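**About Stitport**

Stitport makes software for calibrating and testing the displays used in VR and AR headsets. The company works from two rooms in Allach and supplies headset makers, lens suppliers and a small number of repair workshops. We do not make headsets and we do not sell to the public.

**What we do**

Our main product is Lenz, a desktop program that measures lens distortion and works out the correction needed for each eye. It reads the raw output of a test camera, compares it with a reference grid and writes a profile that the headset loads at start-up. A full run uses 363 test patterns. A short run, meant for checks on the production line, uses 10.

Livow is the second product. It records the delay between a head movement and the matching change on the display, and stores the result as a plain text log. Livow can be used without Lenz, but both share the same licence file and the same settings folder.

Both programs run on Windows and Linux. Versions for other systems are not planned.

**How we work**

New versions are released every April. Fixes are issued between releases when a fault affects measured values; changes to menus and layout wait for the next release. Each version is supported for four years. Profiles written by older versions can be opened in newer ones. The reverse is not supported.

Licences are sold per workstation. The current customer list covers 800 workstations, most of them in factories. Support is by email, in English or German, and requests are answered in the order they arrive. Please attach the log file and state the version number of the headset firmware.

**Visits and enquiries**

Visits to Allach are by appointment. Customers who wish to have a lens measured should write first, as parts sent without a reference number are returned. Sales enquiries and support requests use separate addresses, both listed on the contact page.

Page last changed: 10 September 2019

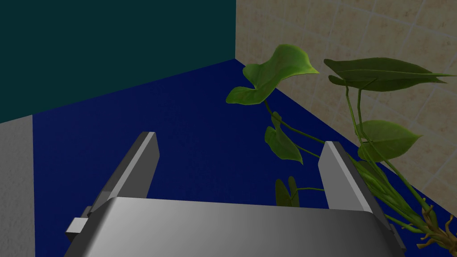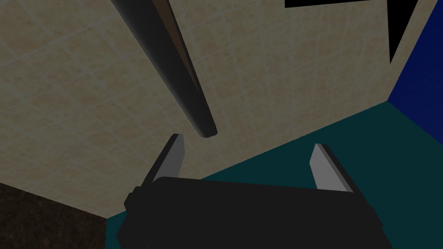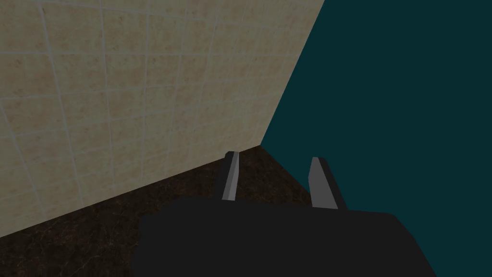

*Three computer-rendered views, each with the beige tiled wall.*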